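Notebook - Monday, June 8, 2020

OK, sorting day. I said I'd do the black cart first thing and of course I got to it after lunch, but it's started, and that counts for something in this room!

What I want by the end of the week: the cart top carries only what we use daily, and everything else either goes back on a shelf with a label or goes home with its owner. Kiều Trình wants the same for the glass-top table, and we argued a bit over whether cups are allowed on it at all. I say yes if they have a lid. She says no, full stop. Leaving that one open.

Drawers first (the easy part). Pulled out the old Dremer catalogs and put them in the paper bin. The Flunham order came with 30 zip bags and 12 label sheets, so there's no more excuse for mystery bags. I used up one whole sheet just on the drawer with the screws - my handwriting got worse as I went, sorry to whoever has to read "M3 short."

Then the top of the cart, which is where I'm at now.

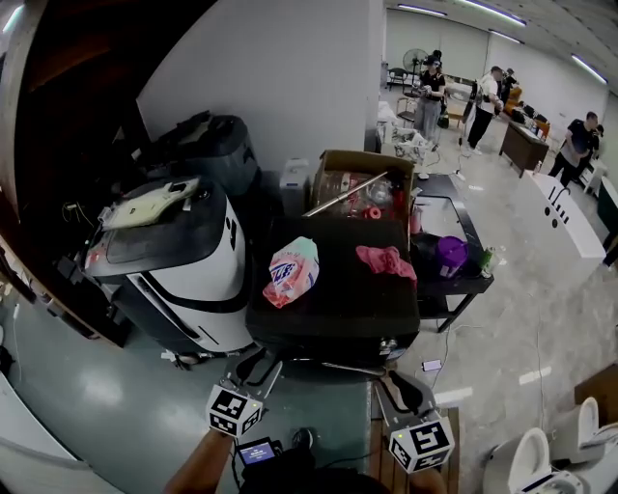
Cart top, partway through. Plastic bag on the left, pink cloth, cardboard box with the red tape behind.

Plan for the box: the clear plastic stuff gets a zip bag and a label, the tape goes on the hook by the door (it wanders, so please put it back), and the metal rod needs a proper home. I was thinking the tall bin with the other long things. The pink cloth goes in the wash pile and comes back folded. The white container I'd like to keep on the cart if we can agree what it's for.

Over on the table, the purple cup and the pink cup need claiming. Same with the little green bottle. I'm giving it 72 hours and then they all go to the kitchen shelf.

Also, the white cable hanging down from the table to the floor bugs me every time I walk by. Clip it up along the leg? Kiều Trình has some sticky clips left over from the Khổng job, so ask her before buying more.

To do tomorrow:
- wash pile
- hook for the tape
- cable clips
- finish labels, box first
- ask about moving the fan, it's loud when I'm on the phone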